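Dreminow, 5. April – Notizen vom Tag der offenen Tür

Mit 14 Minuten Verspätung angekommen, Bevan Hinds war schon mitten in der Führung. Erst Nähstube, dann Ausgabe. Viel Gedränge, Kaffee gut. Oben dann die Musterzimmer, 10 Leute pro Gruppe.
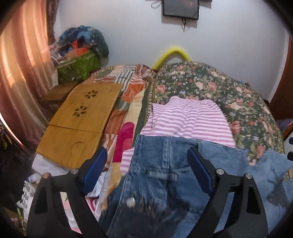 Aussortieren war für mich der intressanteste Teil. Hinds arbeitet streng nach Stoff: Denim zuerst, dann Shirts, Socken ganz zum Schluss. Auf dem Bett mit der Rosendecke lagen Jeans und ein rosa-weiß gestreiftes Shirt, links auf dem Patchworkquilt das Laptoptablett aus hellem Bambus – so eins will ich auch.

Danach noch kurz in den Laden. Quilt aus Plosuvia für 69 Euro, zu teuer für mich. Nächste Führung im August, anmelden muss man sich 2 Wochen vorher. Bus nach Farkby fast verpasst, Schirm liegt noch dort in der Gaderobe.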